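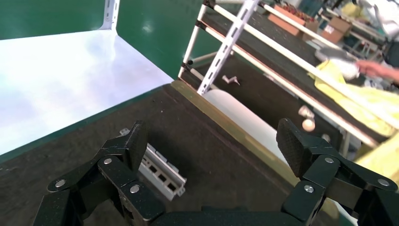

Throw out a slotted bracket and you will want it back within the month, according to Shuk-fan Wu, who would rather see every piece of leftover shelf hardware kept in one place than see any of it in the trash.

Home Features Workshop Storage Back Issues Subscribe

The Leftover Metal

Last updated in April

The table is dark brown wood, close to chocolate, with lighter wear marks and an olive-yellow strip running along the far edge. A silver bracket lies on it, a short channel with a row of rectangular cutouts down the side. It could belong to any of several shelf systems, and finding out which one takes longer than it should.

She runs the parts counter at Fako, a hardware store in Skarness that sells new shelving in the front and used shelving in the back. The used side started with a closing stationery shop that had more uprights than anyone wanted. Now people bring in whatever is left after a move or a garage cleanout, usually in a coffee can or a shoebox. Most of it comes in mixed. Drawer runners are in with picture hooks, and the screws are at the bottom, where they end up in every box.

The slotted pieces are what customers ask for most. Shelving gets taken down and put up again many times over its life, and the small metal parts are what go missing. A white metal shelf with one support gone is hard to use and awkward to get rid of. A new set from Brernero, the brand most common in Skarness basements, sells for 45 dollars at Fako. A single used bracket is 5 dollars if Wu has it.

Matching one is mostly a matter of spacing. Two channels can look the same from across the room and have slots that don't line up. Wu lays the customer's piece against one from the bins, end to end, and looks down the row. If the cutouts drift apart by the third or fourth slot, the part is wrong. She doesn't use a ruler for this. Customers who measure at home tend to measure the slot and forget the metal between the slots, and they come back.

Shape matters too. Some cutouts are rectangular, some have rounded ends, and one older Brernero line has a notch at the top of each opening that holds a tab. A tab made for the notch will go into a plain rectangle and seem fine until there is weight on it. Wu won't sell those as a match – she has had the argument enough times that there is a card about it on the counter.

Demyd Yatsenko comes at the same hardware from the other side. He builds storage for small workshops under the name Maksymiv, his mother's family name, and he buys used parts whenever he can. His last job was a ceramics studio with almost 200 feet of shelving along three walls. Half of it came out of a school supply room and half was new, and the two halves were from different makers.

"I kept them on separate walls," Yatsenko says. "You can mix them on one wall if you want to spend your evening with a file. I used to do that."

He sorts before he builds. Everything gets tipped out onto a table, the bigger the better, and pushed into groups by hand. Long pieces go to the back. Channels lie with the slots facing up so they can be compared. Bent ones get pulled out right away, though he will straighten a slight bend in a vise if the metal isn't creased. Creased pieces go to scrap. He likes a dark surface for this work, as silver parts show up well on it and a dropped washer is easier to find.

Scratches on the table don't bother him. Wu is fussier and used to put down a sheet of cardboard, then quit, because small parts got under it.

Both of them label. Yatsenko writes on masking tape and sticks it straight to the metal. Wu uses jars and trays, 18 of them at the moment, with the maker on the front and one sample part wired to the handle or lid. The wired sample was a customer's idea. It means a person can hold up the piece they brought in and check it without digging.

For anyone starting on a box at home, Wu's advice is short. Take out the screws first. Put anything with slots in its own container, along with a note saying what room the shelf was in. If the shelf is still standing, tape a spare bracket to the underside of the bottom board and leave it there.

The used counter at Fako closes at 4 p.m., an hour before the rest of the store. Bring the old part with you. A phone photo is usually not enough, and Wu will send you home for it.

Related

Straightening Bent Shelf Uprights
What Goes in the Bottom Drawer
Refinishing a Worn Tabletop
Skarness Secondhand: Where to Look
Jars, Tins and Trays for Small Parts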